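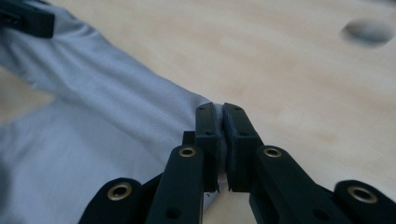 Fingers closed on a fold of pale fabric, with a foam pad on each side of the pinch.

How to Teach Your Club to Fold Laundry with Hand-Held Grippers

31 August 2026

7 min read

Our robotics club spent most of July folding clothes, and I can't remember a summer project that got so many students arguing happily over a sleeve! We call the project Relum. The idea is simple enough: students fold a shirt with a gripper in each hand, the camera on each gripper records what it sees, and later the recordings become practice material for our tabletop arm, Viltau. If you run a class or a club and want to try the same thing, this page walks through the way we do it now, after plenty of bad folds.

What you need

Two hand-held parallel grippers, with a small camera on each. Ours are printed in black plastic. A table with a plain top and some open space on all sides. A stack of thin clothes. A notebook (paper is fine, we love paper). Foam tape, a small screwdriver, spare screws, and a laptop with room for a lot of video.

We spent 119 dollars on parts for the pair, not counting the cameras, which the school already had. You can spend more, but get a few sessions in before you do.

Step 1: Pad the fingertips

Bare plastic slides right off a thin shirt. Cut two strips of foam for each gripper, one for each inner face, and stick them down so they meet flat when the fingers close. Press from the middle outward to push the air out. Trim any foam that hangs over the tip, or you'll be trying to pick up cloth with a little gray mustache.

Go thin. Our first pads were so thick that the fingers touched before the handle was halfway closed, and small hands got tired fast.

Step 2: Check the linkage

Open and close each gripper slowly while holding it near your ear. A click usually means a loose screw in a fingertip. A scrape usually means two links are rubbing. Both fingers should arrive at the center together. If one gets there early, loosen that side, line it up against a ruler and tighten it again.

Do this at the start of every session. It takes a couple of minutes and the students get really good at hearing trouble.

Step 3: Pick easy cloth first

Start with thin, soft cloth in a light color. Black cloth next to black fingers is hard to read on video, and our early clips with a navy hoodie were close to useless. Skip zippers, buttons and anything slippery for the first week. Towels look like they ought to be easy, but thick ones spring open as soon as you let go.

Step 4: Practice the pinch

Give this step a whole session, even though everybody will want to go straight to folding (ours begged).

Lay the garment out with a few loose wrinkles in it. Wrinkles are your friends! Bring the gripper down with the fingers a little open, one on each side of a wrinkle, until the tips just touch the table. Close gently. You want a small fold of cloth between the pads, and that's all. Lift it an inch, hold, set it down, open.

If the cloth slips out, you closed too high. If half the shirt comes along, you opened too wide. If the whole gripper jumps, you're pushing into the table, so relax your wrist.

Once one hand is reliable, add the other. Pinch with the left, pinch with the right, then pull the cloth flat between them. The first time a student gets both sides up together is a great moment.

Step 5: Record a fold

Start recording before you reach for the cloth and stop after your hands have moved away. We use the same order every time: flatten, left sleeve in, right sleeve in, bottom up to the collar, flatten again.

Move a bit slower than feels natural. Keep your fingers off the garment, even when a corner is driving you crazy. If you drop something, pick it up with the gripper and carry on. We keep those clips, and we mark them in the notebook so we can find them later.

Our goal for July was 300 folds. We finished with 299, and the last shirt is still in the bin waiting for someone to fold it.

Step 6: Sort the clips

Watch everything at double speed. Throw out clips where the camera came loose or where a bare hand got in. Name each file with the garment, the session and the folder's initials. Our sorting script is called Ruvirari, after a typo that stuck, and all it does is move files into the right place. Doing it by hand works too.

Running it as a class

Work in groups of three: one folding, one on the laptop, one writing notes. Swap every five folds, or sooner if wrists get sore. We meet in the Esposito Room, where the tables are a comfortable height for standing. On lower tables, let people sit.

Next up for us is pants. The legs keep twisting when we lay one over the other, and the current plan is to pinch both cuffs in one grip. If your club has tried that, please write to us and say how wide your fingers open!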